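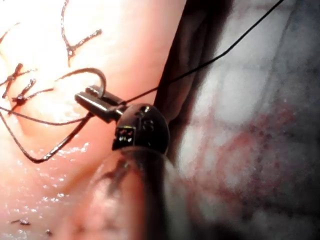
Suturing practice in the student surgical robotics project at Skirkholm.

Gergely Rácz started the suturing project at Skirkholm in August with five students and a set of instruments that had to be booked by the hour. The group now has 30 members, most of them engineering students who had never held a needle.

"The first task is always a plain interrupted stitch," he said. "You pass the thread, tie it, cut the tails short and move along the cut. People want to write code on day one. I make them drive the instruments by hand for a few weeks first."

Each session is recorded. The students label the recordings themselves, marking where a knot begins and ends, and the team has 2,000 labeled segments so far.

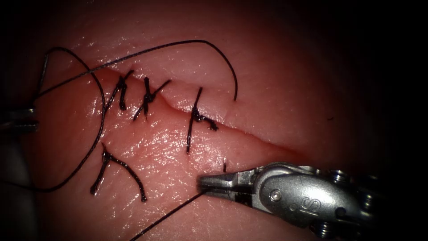

Thread is the hard part, Rácz said. Needles keep their shape, so software can follow them fairly well. A long strand bends, crosses over itself and throws a shadow that a program can take for more thread.

"We lost most of a semester to shadows," he said. "Two students, Berik and Orbán, ended up rewriting the tracking from scratch. It still gets confused when there are old tails near the new stitch."

The students also learn to manage slack. Pull too early and the loop closes in the wrong place. Leave too much and it gets in the way of the other hand.

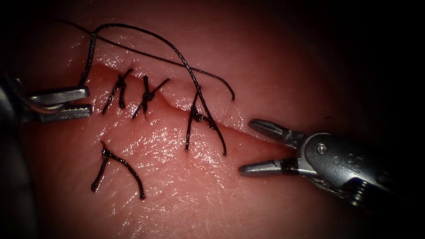 Rácz grades the spacing of the stitches and whether the edges meet. A student needs a score of 70 to move on to the automated part of the course, and many take the test twice.

The group will enter the Kikham student competition, where teams have to show one knot tied without a person at the controls. "Ours can do the first throw," Rácz said. "The second one we're still working on."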